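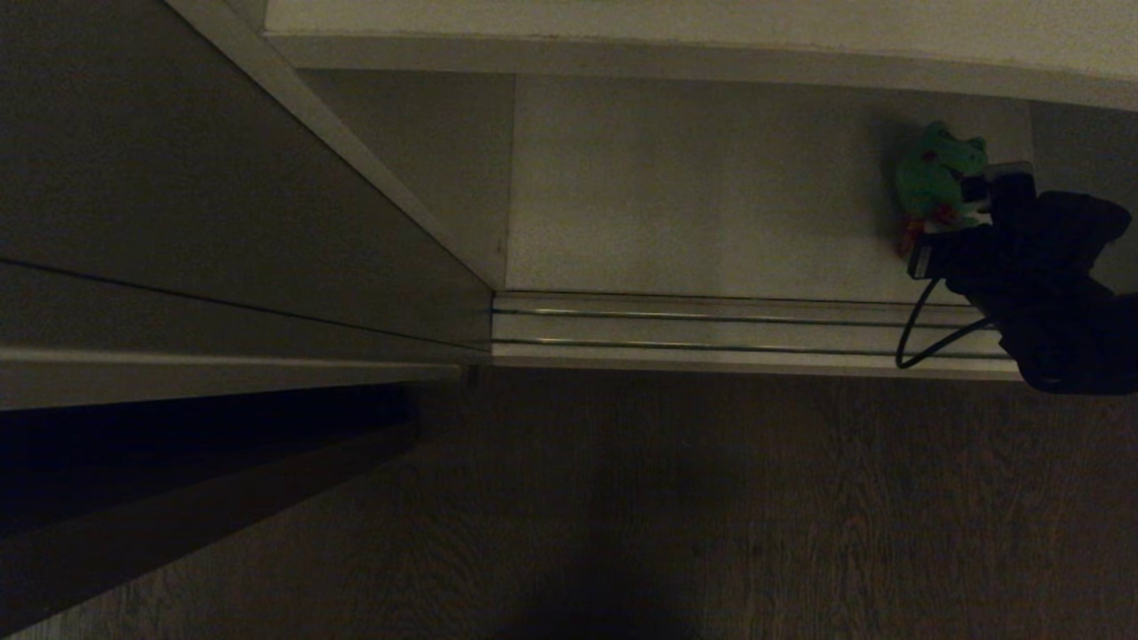
2 min read

Section 4: Loading the lower compartment

The lower compartment of the Baralau wardrobe unit sits directly above the sliding-door track. It is meant for light, soft items such as plush toys, spare cushions and folded blankets. Heavy boxes belong on the room floor.

Before you start, complete Section 3 and check that the shelf boards are level.

1. Slide the wardrobe panel fully to the right until it meets the stop.

2. Open the cabinet door as far as it will go. If it swings back by itself, adjust the hinges as shown in Section 2.

3. Wipe the compartment floor with a dry cloth. Do not use spray polish on white surfaces.

4. Run a soft brush along the track. Grit in the rails will mark the underside of the panel.

5. Put larger cushions on the upper shelf first, standing upright against the back wall.

6. Place toys in the lower compartment one at a time. Set each one well back from the front edge, with arms, legs and tails clear of the rails.

7. Slide the panel slowly to the left and back again. It should run without catching. 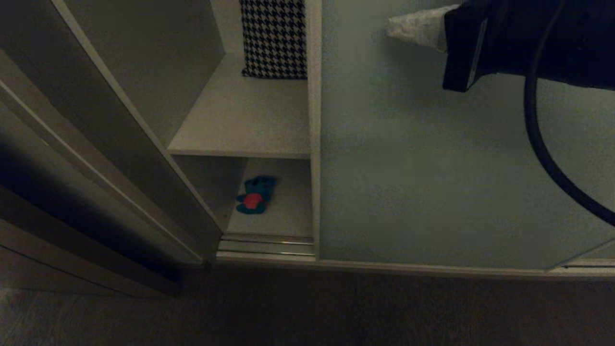

Fig. 4b. Cushion on the upper shelf, plush toy in the lower compartment, cabinet door open.

CAUTION: Keep cords, ribbons and loose threads out of the track. If something gets caught, stop and ease the panel back the way it came. Do not pull on the item.

CAUTION: Do not let children stand or sit in the lower compartment.

Note: A toy that will not stay upright can be laid on its side. Do not wedge it against the back wall with other items.

Note: The compartment has no light of its own. The Skultska clip-on lamp (part 209) fits the front edge of the upper shelf and is sold separately.

Cleaning

Clean the track once a month, or more often if the room is carpeted. Fluff collects at the ends of the rails, where a brush may not reach. Use the narrow nozzle of a vacuum cleaner on its lowest setting. Do not oil the rails.

If the panel still sticks after cleaning, go to Section 6, Adjusting the rollers.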